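Rikorano Community Theater
Costume Storage Inspection — June

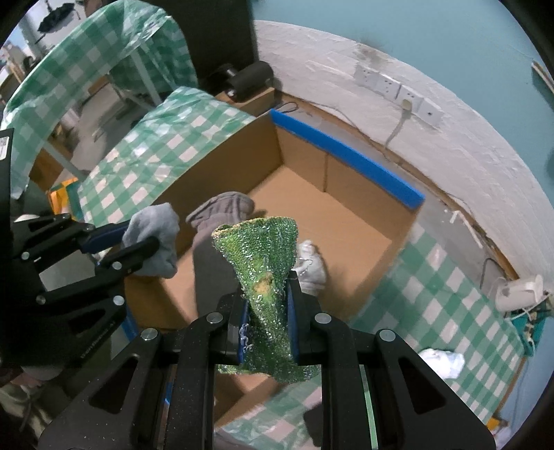 Sadao Ueda asked that sequined items be checked for loose threads at every inspection, as the last review covered seams only. The request has been adopted.

1. Aisles clear to full width. Yes.
2. Exit sign lit. Yes.
3. Sprinkler clearance, top shelf. No. Three boxes on the Waka rack are stacked too high. Move by Monday.
4. Flame-retardant tags current. Partial. Seven drapes have no tag — hold from stage use until treated.
5. Trims and sequins secure. Partial. Mending list posted at the Karras Street door.
6. Steamer cords intact. Yes. Unit 2 cord is almost at its replacement date.
7. Moth traps dated. No. Replace all.

Items marked No will be inspected again before the next fitting.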